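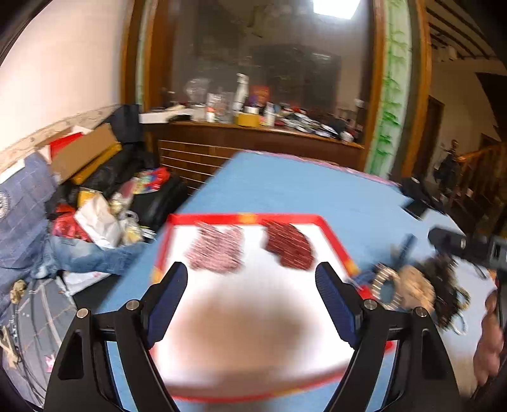 Wildflower seed did not come up on a dry slope, should I sow again?

Zhuoran Shao
Hello everybody. I help to look after a small piece of old pasture behind our street in Ternaddale. Last fall we cleared the brush from the upper part and sowed a mix of native grasses and flowers, bought from Kutley. The area is 300 square feet, on a slope that faces south, and the soil is thin with many stones.

Now it is April and I see almost only foxtail and some thistle. In one corner there are small seedlings with two round leaves, but I can't say what they are. We raked the soil before sowing, and we walked over it after, so the seed had contact with the ground. We did not water. The winter was dry here until the end.

My questions are these. Is the seed dead, or can it still come? Should I sow again this spring, or wait until fall? And may I cut the foxtail now, or will I damage the good plants which are maybe under it? I have half a bag of the same mix left – it was kept in a garage, in a paper sack, so I don't know if it is still good.

Thank you for your patience with my English.

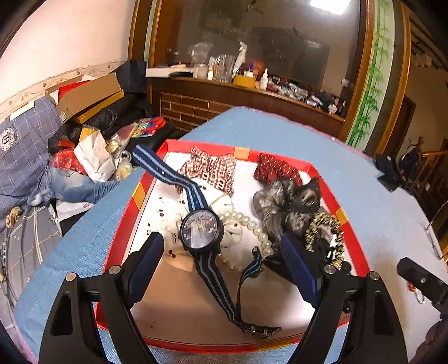
Radulović
Please don't sow again yet. Many native seeds need one full cold and damp winter before they wake up, and some need 2. If your winter was dry, a part of the seed is probably only sleeping. On our slope we saw nearly nothing in the first spring, and the asters came the year after, when we had already stopped looking.

Cut the foxtail, yes, but high. I set the blade at the height of my hand and I cut before the seed heads turn brown. Then the light reaches the small plants and they lose nothing. Take away the cut grass if it is thick. The thistle I would dig out one by one after a rain.

For the half bag you can make a test. Put 100 seeds on wet paper, fold it, keep it in a plastic bag in the refrigerator for six weeks and after this on a window sill. Count what sprouts. With a mix the result is not exact, but if you get nothing at all from the grasses, I would not spend a day sowing it.

Clomari
foxtail means too much nitrogen, just burn it

Radulović
Please ask the fire department before anybody burns something behind a street with houses! Also it is an annual grass, it comes on any soil that was opened. Raking is enough for that.

Zhuoran Shao
Thank you both. We will cut high this month and I will start the test with the paper tonight. No burning, the fences are too near. I will try to learn the seedlings in the corner when they have more leaves.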